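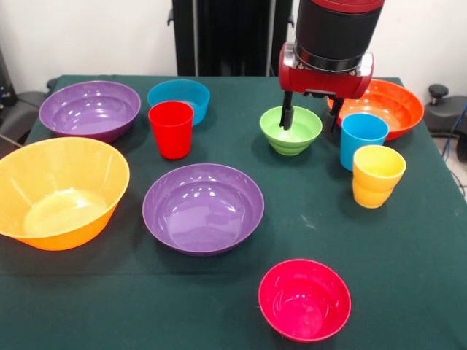 Ticket 1058, reopened Wednesday by Anderson Nogueira. The Gedow site rule says a dish task may not start unless every item has clear space around it for the fingers. I don't buy that the check does this. The pink bowl has open cloth all around it, fine, but the blue cup at the back right overlaps the orange bowl from this side, and the check still says pass.

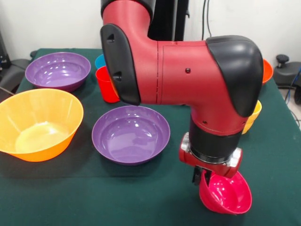
Hordiienko's reply was to raise the clearance value to 16. Tried it – same result. Skarnura wants the rule signed off on 864 logged runs, and I'd like to know how many of those had crowded layouts.

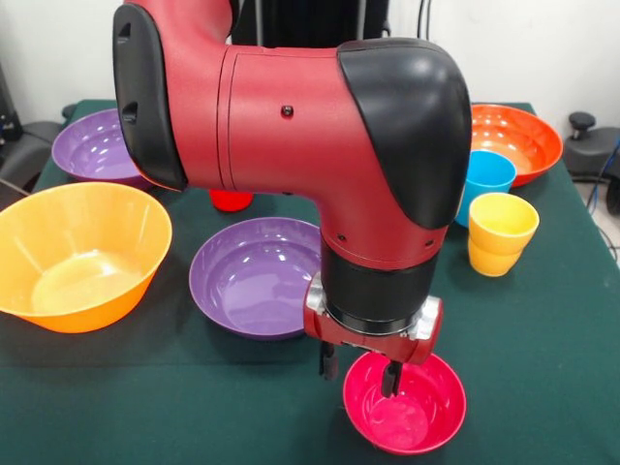 Gripper at the pink bowl, right finger inside.

Please don't close this with "works as designed" again. Dillex can send the layout list, or we rewrite the rule to say what the check really tests. Status: open, waiting on Dillex.
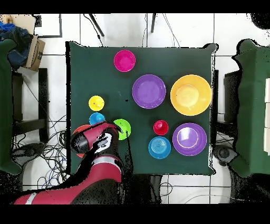 Priority stays at medium until then.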